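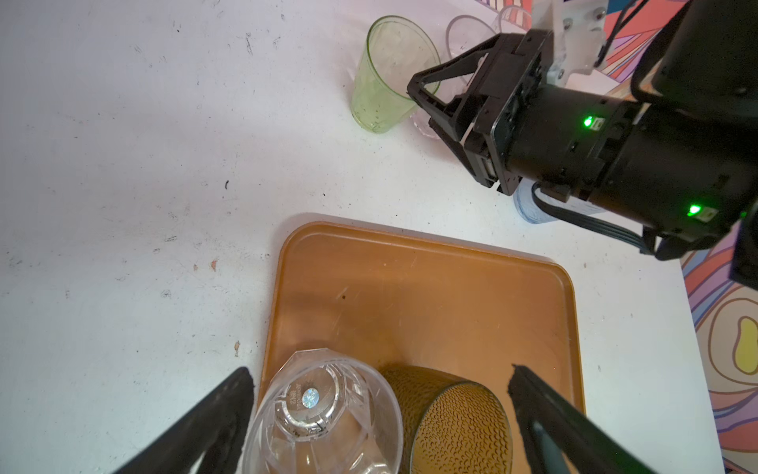 A faceted cup and a bumpy amber one, sharing a tray.

I have a cupboard problem, and I've decided it's a position. I think grown-ups should own plastic cups. Mismatched ones, the cheap kind, and we should hand them to guests without that little apology we all do (you know the one, "sorry, the good glasses are in the dishwasher").

When I got married I was given a set of stemmed glasses so thin I was scared to dry them. We've used them 2 times! They moved with us to Tandcombe wrapped in towels on the back seat of my husband's old Saab, and I rode the whole way with a hand on the box like it was a sleeping baby. Meanwhile the plastic ones were rolling around loose in the trunk and came out fine. 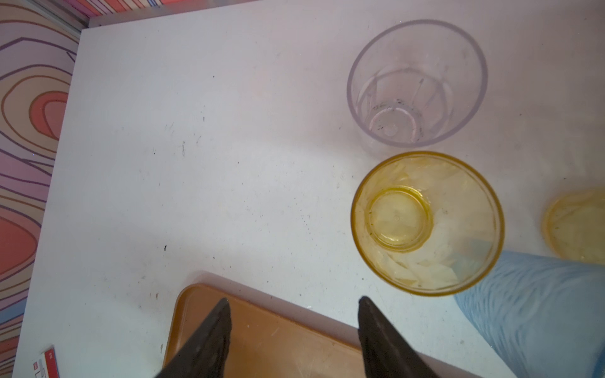 Clear and yellow, two of the colors you can get plastic in.

My neighbor Aušra Grigaitė disagrees with me on all of this. She says a drink tastes of what you drink it from, and she'd sooner have water in real glass than wine in plastic. I get it, I do. Hot coffee in plastic is awful and I won't defend it. But she had us over in April and I spent the evening holding my glass with both hands - I can't tell you one thing we talked about before dessert.

And plastic lasts, which people use as an argument against it. Sure, if you toss it after one party. My mother bought hers at Kastus, before 2000 anyway, and I'm still drinking out of them.
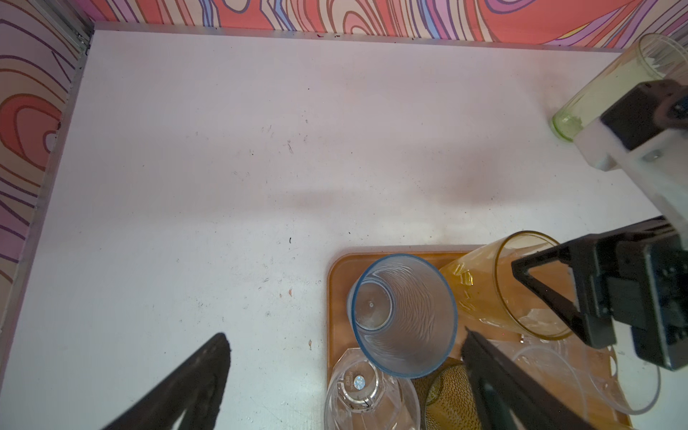 What bugs me most is the idea that nice things show you care. I'd say the people who care are the ones who let your kid carry his own juice across the rug. My aunt never owned two cups that matched, and her house was where everybody ended up after every funeral and every ball game. She'd fill whatever was closest and shove it at you.

So the stemmed glasses are going to my sister, who wants them. I'm keeping the towels.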